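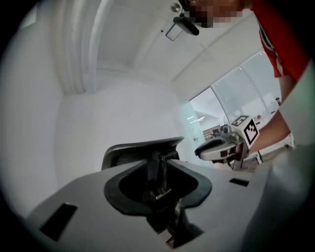 Hand-held grippers in the demonstration room at Toivonen. The one held up on the right has a marker block on top.

Visit to the Toivonen open day, Grositz

Toivonen opened its workshop in Grositz to visitors on 22 January 2018, and I went along for the day. The company makes handling equipment for packing lines. I had seen its conveyors before at a trade fair but not the robot side of the business, and that was what most people had come for. Entry was free if you booked. The booking page asked what size of safety shoe you took, but in the end they only gave out shoe covers.

Getting there is easy enough by train and then a bus that stops outside the gate. The last stretch of pavement was icy. If you drive, use the second car park, as the first one is kept for staff and the barrier does not open for visitors. I watched a coach try it.

The day was split between a tour of the workshop and a longer session in the demonstration room. Groups went round in turn and ours did the workshop first.

The workshop

There is not much to say about the workshop that you couldn't guess. It is where the conveyor sections are welded, drilled and wired. It was noisy and we were given ear defenders with a radio in them so that the guide could talk to us. Mine picked up the other group for the first few minutes, so I know a fair amount about their paint booth, which we did not go to.

At the far end they had a packing cell running, called the Brolo. It takes jars off a belt and puts them in trays. It was set to 308 jars an hour for the open day. The guide said customers run it faster than that, and that it was slowed down so that people could see what it was doing. When a jar arrives lying on its side the Brolo leaves it alone and it goes off the end into a box. Somebody asked why it could not simply pick the jar up and turn it the right way. The answer was that it could be programmed to, but every odd case has to be written in by hand, and there is always another one. This led on to the second half.

The demonstration room

The demonstration room is in a newer part of the building and is very different from the workshop. It is white and bright, with a big glass window through to the next room. It was also warm, and after the workshop people were taking their coats off.

The project they run in here is called Numamer. Instead of writing out each movement, they collect recordings of people doing a job with a gripper held in the hand. The recordings are then used to train a robot arm to do the same job. The gripper on the arm has the same fingers as the hand-held one, so what the person did with it is something the arm can do too.

I had expected something like the litter pickers the council gives out. The grippers are bulkier than that. The body is light grey, with a dark curved finger standing up from it, and if you look into the opening in the middle you can see some of the mechanism, including a small metal bracket. The cube on top of the second gripper has black and white square patterns printed on it. A camera can find these patterns and work out from them where the gripper is and which way it is pointing. You are asked to keep your free hand away from the cube, and most of us forgot.

The staff did a demonstration first, then we could have a go. The job was to pick up a folded cloth, lay it over a bowl and pull it straight. It sounds like nothing. With your own hands it is nothing. With a gripper you can't feel the cloth, and you tend to squeeze much harder than you need to and then drag the bowl along with it. I did it twice. The first time I let go too early and the cloth slid on to the floor. The second was better but slow.

They told us that slow is all right and that stopping to think is not. If you hesitate half way, the recording has a pause in it that has nothing to do with the job, and the robot may learn the pause. So you work out what you are going to do before you lift the gripper, and then do it in one go. Bad attempts are thrown away. They had made 496 recordings of the cloth job before the open day, and the visitors' ones were being kept in a separate folder. I don't suppose mine is of much use to them.

After that we watched the arm do the cloth. It did it properly on the first run. On the next it took hold of the bowl's rim as well as the cloth and had to be stopped. The staff reset it and carried on without any fuss. I was glad they left that in, as the demonstrations at fairs are usually so well rehearsed that you learn very little from them.

Questions

There was time for questions over coffee. The ones I wrote down:

How long does it take to learn to use the hand-held gripper? An afternoon for simple jobs. New people are started on blocks and move to cloth later.

Does it matter if the person is left-handed? No, but they note it down.

Will it replace the Brolo? They said no. For jars on a belt the old way is faster and more reliable. Numamer is meant for work where the things being handled are soft or never in quite the same place.

When can you buy it? There was no clear answer to this. They are going to try it at one customer's site in February, and will not say more until that is over.

Practical points

The whole visit took 2 hours, plus the coffee. Allow extra if you want a second turn with the grippers, as there was a queue. Photographs are allowed in the demonstration room but not in the workshop. There is a lift. Lunch is not provided and the nearest café is back by the station, so bring something with you.

The guide said another open day is likely but no date has been set. Places are announced on the company's own page and the morning groups fill up first.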